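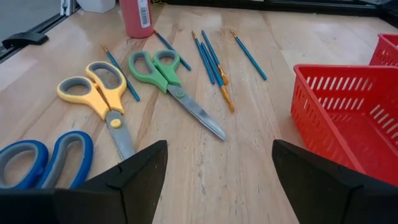

Scissors and paintbrushes on a wooden tabletop.

July
By Heather Drummond

Tolerance

The Montes two-hole punch was rated for 12 sheets of standard copy paper. Reinaldo Lins had written that line for the box himself, in his first year at Celter, and the test behind it was sound. A stack was squared against the guide, the lever was pressed once at a steady rate, and the holes were checked with a pin gauge. If the gauge passed through every sheet without touching an edge, the stack counted as punched.

On Thursday he was asked to look at the returns.

Tomás Geraghty, who ran the online store, had put the customer reviews into a spreadsheet and sorted them by date. There were 259. For the first part of the list the ratings ran the way they always did. People liked the weight. People disliked the tray, which came off when the punch was picked up by the lever. One buyer had wanted a stapler. Then, from a certain row down, the same complaint began to show up in different words. The holes were off. The pages stuck out of the binder. It worked fine but not with my old papers.

"It's one batch," Geraghty said. "It has to be."

"It could be the guide," Lins said.

"Is the guide ours?"

"The guide comes from Drornasitz. The rest is ours."

He took six of the returned punches to the bench and labeled them with masking tape. He punched a single sheet in each one, then laid the sheets on the glass plate and measured from the paper edge to the center of each hole. The spacing between the holes was correct on all of them. The distance to the edge was short on five. It was short by the same amount each time, which ruled out wear, and the amount was less than the thickness of a coin.

The sixth punch was correct. He measured it again with the other caliper and it was still correct.

He read its return slip. It had come back from a customer in Judport named Gervásio Figueiredo, who had filled out the reason box and continued along the margin in pencil. Mr. Figueiredo stated that he had bought two of these punches, one four years ago and one in the spring. The old one had been dropped and he had replaced it. The pages he punched with the new one did not line up with the pages he had punched with the old one. He kept his late wife's letters in binders, some 2,000 sheets, and he had been adding to them as her sister sent more. He would like to know which of the two punches had been wrong.

Lins put the slip down and pulled the drawing for the guide.

The drawing had been revised once. Revision A placed the stop slightly too close to the cutters. Revision B moved it out to meet the published standard. The change had been requested by Mirela Trindade in engineering, and the reason given was one word, "correction." The date on Revision B was three years back. Five of the punches on his bench had Revision A guides. The one from Judport had Revision B.

He went upstairs and showed her the drawing.

"Yes," Trindade said. "The old stop was out. I fixed it."

"Did anyone complain about the old stop?"

"No. If everything you own is punched with the same punch, everything lines up. You would only see it if you mixed."

"And the returns we're getting now? Most of these are Revision A."

She looked at the sheet of measurements for a while. "Drornasitz must have found a bin of old guides," she said. "So this spring some people got the old stop and some got the new one. The ones with the new stop have old papers. The ones with the old stop have coworkers with the new stop."

"So they are all correct. The reviews."

"The reviews are correct. The parts in the bin are scrap."

Geraghty wanted a paragraph for the website. Lins wrote it before lunch. It said that a limited number of units had been assembled with a guide that did not meet the current specification, and that Celter would replace them free of charge. It gave instructions for telling the two guides apart by the mark on the underside. It was accurate, and it was of no use to the man in Judport, whose new punch met the specification.

After lunch he wrote a second letter. He explained that the new punch had been right and the old one wrong, by a small and constant amount. He gave the amount. He stated that the error had been the company's and had been present in every unit sold during the period in question. He read this over and found nothing to change in it.

Then he took the punch from Judport and removed the two screws that held the guide. He took the guide from one of the others, checked the mark, wiped off the paper dust, and fitted it in place. He punched one sheet and measured it. It was out by the amount in the letter.

There was a form for releasing a nonconforming part. It required a reason, and the space for the reason was one line long. He wrote, "To match existing," signed it, and carried it up to Trindade, who had to sign as well.

She read the line twice.

"He'll have to keep this one," she said. "If he drops it we can't do it again. The bin goes out on Friday."

"How many guides are in our share of it?"

"Enough," she said, and signed. "Put a spare in the box – put in two. And send him the screws."

Recent stories
The Left-Handed Ruler
Inventory at Night
A Replacement Lid
What the Glue Was For
Return to Sender, Second Attempt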